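Box Morning at Baran Hall Moves to Tuesday and Gets a Bigger Table

If you have been holding on to a heap of cardboard in the hall closet because it seemed a shame to throw it out, the people behind the Nusau box library would dearly like to take it off your hands. The weekly box morning at Baran Hall, which used to share its time with the choir and had to whisper its way through packing tape, moves to Tuesday starting in April, and it will have the long back room all to itself.

For those who haven't come across it yet, the box library is a very simple thing. Households drop off the cartons their deliveries came in, the good ones are opened up, checked, folded and put on the shelf, and anyone in town who is moving, mailing a parcel or storing the winter sweaters can come and take what they need. There's no charge and no card to fill in. The shelf is just inside the side door on Zukari Street, and it has been known to empty out completely on the last weekend of a month, when the leases turn over and half the town seems to be carrying lamps down staircases.

Last year 2071 boxes came in through that side door, and 1447 of them went out again to be used at least one more time. The rest went to the paper mill by way of the Velell recycling truck, and it's that second pile the group would like to see shrink. Some of it can't be helped (a box that has been rained on is a sad sort of box), but a good deal of it was lost to plain hurry, with flaps pulled the wrong way or tape ripped off in one go so that the top layer of the board came away with it.

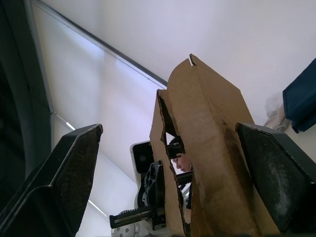

Torn along the side: board with its corrugated middle showing is recycled and kept off the shelf.

A torn edge doesn't always spell the end, mind you. If the damage stops short of the fold, the flap can be trimmed back and the box will still stand up to books or pans. Once the tear runs across a fold, though, the strength is gone, and no amount of tape is going to bring it back. Smudges and old labels are fine. Grease isn't, and neither is anything that smells of the garage. Pieces that fail the test but are still clean get cut into flat sheets, and these are surprisingly popular: they go between dinner plates, under dripping flowerpots, and behind picture glass, and last fall a whole stack went home with a family that was painting a nursery and wanted something to kneel on.

The group has also settled on a way of opening boxes that it hopes everyone will try at home, so that more of them arrive in good shape. Slit the tape down the middle seam with something short and blunt, even a house key. Lift the two long flaps first, then the two short ones. Turn the box over and do the bottom the same way. Then press two opposite corners together and the whole thing lies down flat. It takes a minute or so, a bit longer if you are chatting, and there is a great deal of chatting at these mornings.
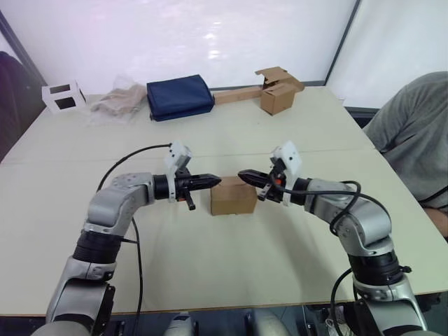
Small boxes are what the shelf runs out of first, every single time. Big moving cartons come in faster than they can be stacked, but anyone wanting to mail a mug or a jar of jam to a cousin is usually out of luck by ten in the morning. A plain brown one with its top closed, like the little fellow in the middle of the table, would be gone before the kettle had boiled. So if you get a parcel with a pair of earrings in it, or spare parts, or a single spool of thread rattling about, please don't crush it out of habit! It doesn't even need to be flattened, as the small ones keep their shape better standing and can be tucked inside the larger ones. Plastic bags and padding can come along too, as long as they are clean and dry, and there is now a bin for them beside the door.

The back room has other comforts besides its big table. The light is better, there's a sink for sticky hands, and the door is wide enough to bring in a loaded cart without the little dance that the old room called for. Up to 100 flattened boxes can be kept there between sessions, where the old cupboard held 66 if they were very thin ones. The shelf on Zukari Street stays where it is and will be topped up from the back room as it empties.

Doors open at half past eight and things wind down at noon, or whenever the coffee does. You're welcome to come for ten minutes or the whole stretch, and children who like taking things apart are especially welcome, provided they bring a grown-up. Scissors are provided. Gloves are a good idea for anyone with tender fingers, as a fresh edge of corrugated board can give you a nasty little cut.

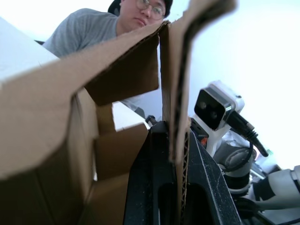 One regular at the old sessions wrote in to ask whether the very large boxes, the kind that washing machines and armchairs come in, could be given a corner of their own, as she has three grandchildren and every one of them wants a rocket. She added that she would gladly trade two bags of clean packing paper and a lemon cake for first pick. The group likes the idea very much and is looking at the space under the windows, though it would ask that the giants be dropped off on the morning itself and not left by the side door overnight, where the wind gets hold of them.

Drop-offs at the shelf carry on as usual until the new sessions begin. Anything longer than the shelf can go upright against the wall to the left of it, as long as the door can still swing open. A list of what is running low will be pinned up by the shelf each week, and for now it reads: small boxes, book boxes, and anything tall enough for a floor lamp.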